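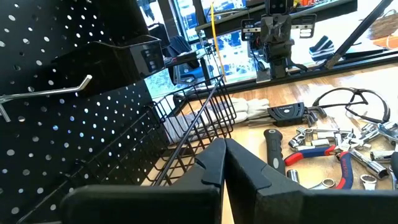 The Tyranny of Book 3.5

Posted Thursday, June 14, 2018

I would like to say a few words against the decimal point.

I read paranormal romance the way other people eat cereal, standing up and without much ceremony. I don't mind a long series. I once followed a vampire court through 21 books and two changes of cover model, and I'd have gone to 22 if the author hadn't married off the last eligible cousin. What I mind is opening Book 4 to find that the brooding second-in-command, who ended Book 3 single, grieving and short one eye, is now married, cheerful and wearing a rather nice patch. When did this happen? It happened in Book 3.5, which was sold for six weeks as an e-book only and then folded into an anthology with a Christmas tree on the cover.

The worst offender on my shelf is the Zanport series. I love the Zanport series. I've pushed it on coworkers. It's set in a foggy harbor town where every third dockworker turns into something with teeth, and the banter alone is worth the price. There are 8 full-length novels. There is also a 0.5, a 2.5, a 3.5, a 3.75, and a thing called a "bridge scene" that came free if you signed up for the Davow Books newsletter in August of a year when I had not yet heard of Davow Books.

The 3.75 hurts the most. A half I can accept. A half says, "We had a little extra story and thought you'd enjoy it." Three-quarters says somebody did math.
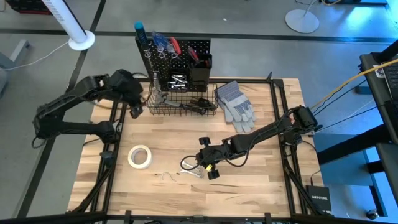

Photo: Annamalai Images

Now, I understand why novellas exist. Readers get hungry between books, and authors have rent. A side couple may deserve a happy ending without deserving 245 pages of it, and I've read plenty of full novels that would have been a delight at 90 pages and a kindness at 60. When a novella is a side dish, I'm the first in line with a plate. Give me the witch's sister and the grumpy baker. Give me the wedding! I will read any number of shape-shifters being fussy about flowers.

My quarrel is with the novella that holds a load-bearing wall of the main plot. In Zanport 2.5 the heroine's mother turns out to be alive. Her mother! The woman whose death was the entire reason for Book 1! If you skipped it, you meet her in the second chapter of Book 3, making soup, and the heroine's only comment is that it needs salt. I spent a good hour flipping back through Book 2, convinced my copy was missing a section.

The usual answer is that a true fan will have read everything. I've heard this from true fans, most of them on message boards at two in the morning, and I say to them, with love, that a paperback reader at the library is a fan too. My branch has all 8 novels in order, with the little numbered stickers. It has none of the fractions. Somebody is going to take those books home in good faith and be ambushed by soup.

The Meltov Pack books get this right, which is irritating, as I don't like them nearly as much. The hero growls on all 200 pages of the first one and I never did learn his job. But the Meltov novellas stay in their lane. Two minor wolves get snowed in, they work out their differences, the snow melts. When they show up in the next novel, they get half a line of explanation and you feel clever if you've read the extra and perfectly fine if you haven't.

Half a line is all I'm asking for. "Her mother, back from the dead since spring, was making soup." There, I've done it, and I didn't even charge $2.99.

Book 9 is coming, according to the newsletter I now get twice a week. So is 8.5. I've preordered both, and I'm not proud of it.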